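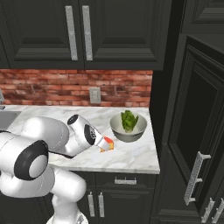
Figure 1. Simulated kitchen, counter task: the arm holding the small orange-and-red item just above the marble, lettuce bowl behind.

Waline reading group and project meeting
Minutes, Saturday session, December
Room 50, start 10:30 a.m.

1. Minutes of the last meeting
Accepted with one correction. Under item 4, "improves transfer" should read "is claimed to improve transfer."

2. Result from the Plendero team
The Plendero team presented their method for ranking manipulation policies in simulation before any of them is run on hardware. Each policy is run in rendered kitchens, scored for success, and placed in order. The claim is that the order in simulation matches the order on the real arm closely enough that most hardware testing can be skipped.

The numbers as presented: 1022 simulated episodes, 514 scored as successes, all policies pooled. The hardware set is 200 episodes.

Discussion was long. Points recorded:

The pooled success figure says very little. It mixes strong and weak policies and would move if one more bad policy were added. The team agreed to drop it from the summary and report each policy separately.

Several people asked how the 200 hardware episodes were divided. They were not divided evenly. Two of the policies have so few real runs that their places in the order could swap on a handful of trials. The presenter said the overall correlation was still high. It was pointed out that a correlation across six policies, one of them plainly broken, will look high whatever the other five do. The team has not computed it with the broken one left out. They will.

Figure 1 was used to argue that the rendering is good enough. The meeting did not accept this as evidence. Brick, marble veining and cabinet handles that look right to a person tell us nothing on contact or friction, and the failures on hardware are mostly grasp failures. One member noted that the lettuce has nicely crinkled leaves and asked whether it bends when touched. In the current build it is a rigid body. The same question was asked of the orange-and-red item; also rigid.

There was a side discussion on whether the scoring rule counts an object that is let go above the counter and lands in a good spot. It does. Half the room thought this was fine for ranking and half did not. No agreement. Left open.

3. Comparison with Cruickshank
The Cruickshank baseline uses no rendering at all and ranks policies by their error on held-out demonstrations. The slide showed it doing much worse. On questioning, the baseline had been run with its default settings while the Plendero simulator had its friction values tuned using some of the hardware runs. Those same runs appear in the hardware set used for the comparison. The meeting regards this as a serious problem and asked that the slide not be shown outside the group until it is fixed.

The presenter's view is that the tuning was light and would not change the result. Noted. The meeting would like to see it anyway.

4. Bindstead scenes
Request to add the Bindstead kitchens to the test set. Supported in principle. Concern that more kitchens with the same stiff objects will make the episode count larger and the finding no firmer. Agreed to add one scene with a soft object first, if the solver can handle it at a usable speed.

5. Decision on the draft
The draft will not go out this month. The title's word "predicts" is to be changed; "correlates with" was suggested and not opposed. The abstract must give the number of policies.

6. Actions
Plendero team: correlation with the broken policy removed; per-policy table with intervals.
Plendero team: redo the friction tuning on separate runs, then rerun the hardware comparison.
Baseline group: tune Cruickshank with the same effort and write down what was tried.
Scene group: one Bindstead kitchen, one soft object.
All: written views on the scoring rule before the next meeting.

7. Other business
The request for more compute was deferred until the first two actions are done.

Closed 12:15 p.m.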